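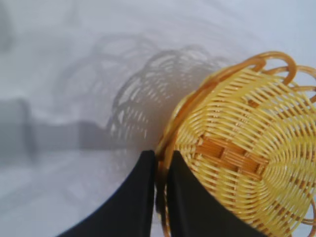

Subject: Re: [rirkine-stores] Humidity set point for mixed woven stock
From: stores-anska
To: rirkine-stores

> We have moved the mixed stock (willow, rush, cane, paper cord, a few
> synthetics) into the north room at Zinder. The Eder dehumidifier is the
> only plant in there. It came set at 40 and has been left. The rush seats
> now creak when handled and two have shed flakes along the front rail.
> Is 40 simply too low, or is the display wrong? Also, should the
> synthetics be kept apart? The room is 25 square metres, one outside
> wall, no heating.

Both, probably. Taking the display first.

The Eder reads humidity at its own inlet, in the air stream, next to a warm casing. Warm air reads lower than the room it came from, so the figure on the front tells you little about the shelf at the far end. We had three loggers in our own room for a winter and the disagreement between the one by the machine and the one on the outside wall was far larger than the stated accuracy of either. Put at least one logger at shelf height on the outside wall and another near the door, and ignore the front panel except as a control.

Before you trust the loggers, check them against each other and then against a salt. Ordinary table salt made into a wet slush in a closed box settles at 75 per cent at normal room temperature. Leave the loggers in overnight, keep the salt off the sensors, and write the offset on the back of each one. Do not correct the offset in the software as well, or the next person will apply it twice.

As to the set point, a true 40 is low for rush and for anything twisted from soft leaf. Willow will put up with it if nobody flexes it. We hold the room in the low fifties and let it drift slowly with the season. The drift does less harm than cycling. If your unit has an adjustable switching gap, widen it and run the fan continuously. Ours hunted badly with the gap at 2 and was starting several times an hour.

Do not bring the rush up in one go. Raise the set point a little, leave it a fortnight, look at the loggers, repeat. Misting is not a substitute. It wets the surface, leaves the core dry, and in an unheated room is a good way to get mould on the underside of the seat.

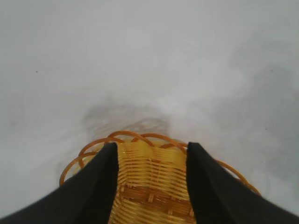
Basket woven in thin, flat, glossy strips.

On the synthetics: they take up next to no moisture, so the set point is of no interest to them. Light and heat are. Keep them off the window side and do not stack heavy pieces in them, as some of the softer plastics will take a permanent set under load. I would keep them apart only where a plasticised strand might touch a varnished or painted surface, and a sheet of plain polyester film between the two is enough.
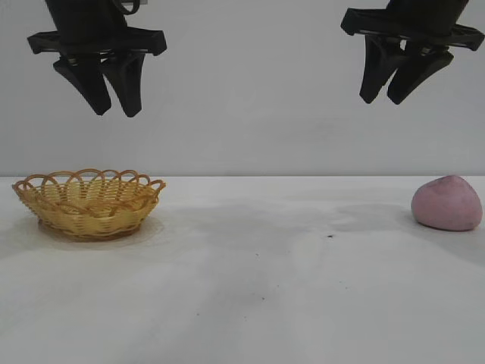
The outside wall needs more attention than the machine. Leave a gap of up to 100 mm behind the shelving so that air can move, and take any solid back panels off. If the wall logger still reads high once that is done, look at the gutter before buying a second unit.

One question in return. Does the Eder drain to a pipe or to its tank? If to the tank, check how often it is standing full. A unit that stops when the tank fills gives a humidity trace very like a bad set point, and we lost most of August to that.

I can post the Anska logger template to the list files if it is wanted. It is plain CSV, one row per reading, offsets in the header.

_______________________________________________
rirkine-stores mailing list
To unsubscribe, send a blank message with "unsubscribe" as the subject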